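Walking Safely Near Traffic – Notes for Session 2
Clusden Community Wellness Course

Okay, picking up where we left off! Last time I promised we'd get to crossings, so let's do the big one first: the corner of Mackay and the Primolero trail. I walk it most mornings and I still get surprised by cars turning right on red.

Stop at the curb, look left, right, left again, then over your shoulder for anything turning. Try to catch the driver's eye before you step off – a wave works wonders. And please put the phone in your pocket (yes, me too). 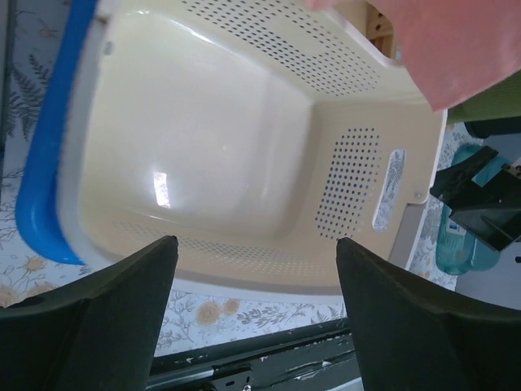
Kids are a different story. They're short, they're quick, and they aren't great at judging how fast a car is coming. A car doing 40 mph covers almost 60 feet in a second, so a gap that looks huge to a seven-year-old may be no gap at all. Hold hands at the crossing and talk out loud about what you're checking for.

After dark, wear something reflective on the parts that move, like ankles and wrists. If there's no sidewalk, walk facing traffic. The stretch out to Cludero is all shoulder, so go single file there and bring a flashlight.

Homework: walk your usual route once in daylight and once at dusk. Jot down 2 spots where you couldn't see a driver well, or where you think they couldn't see you. Bring your notes next time and we'll mark them on the big map!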